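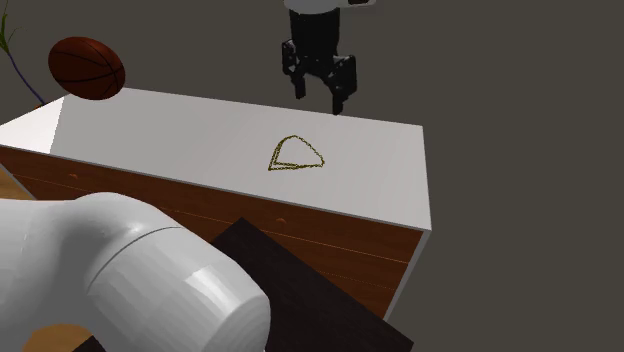
Hellar Bench Cell – planning and ordering

Single arm, parallel-jaw gripper, controller, simulation licence. Supplied as one package or in parts. Most buyers take the licence first and the hardware later, and we're happy to quote it that way round.

What you get

Arm, white finish, with base plate and cables
Two-finger gripper, black, fitted to the wrist flange
Controller and stop button
Hellar Sim, 2 seats, 30 months
Scene pack: drawer cabinet with marked top, boards, balls, plants and other loose items

Not included: bench, guarding, PC, delivery outside the mainland.

Try it in sim before you buy

Worth doing. The scene pack lets you put the arm up against furniture at true size and see what it can get to. Cabinet tops and drawer fronts are where people get caught out – the gripper reaches the back edge fine but the arm itself is then hanging over the drawers you wanted to open. Better to find that out on screen than after the floor's been drilled.

Shapes drawn on a work surface (triangle, circle, cross) can be used as placing marks. You can import your own, scans of pen drawings are ok.

Budgeting

Prices on request, they change with the exchange rate and we'd rather not have old ones floating about. When you ask for a quote, tell us:

bench height and depth
heaviest thing to be picked up
widest thing to be gripped – balls especially, people forget to measure them
whether you want one gripper or a spare
who will run it day to day

Put money aside for spare fingertips and for training. Training is charged seperately, one day on your site, up to four people. Karthikeyan Naidu runs these and can bring the dates forward if the kit arrives early.

Space

Allow 800 mm clear behind the bench for cables and for getting round the back. Less can be done but talk to us first. Floor fixing or bench fixing, same price. Mains supply is a normal socket, no compressed air needed.

Lead times

Licence: same day, by email.
Gripper only: from stock at Treloar.
Full cell: almost 30 working days from order. Add time in July, the Pastberg works closes for part of it.

Orders placed before 1 January 2022 keep the old warranty terms. Anything after is on the new ones, ask for the sheet.

Trade-ins

Brateo arms taken in part exchange, any age, working or not. Send the serial number and a photo of the plate. Grippers from other makers – sorry, no.

Schools and colleges

Licence-only orders can be paid over 2 years. Put your purchase order number in the subject line or it wont get matched up.

Contact

Quotes and stock: Leanne Sugden
Site visits, floor plans: Nigel Parsons
Licences and scene imports: Fitriani Sinaga

Phones are busiest first thing, email is quicker. Floor plans as PDF please.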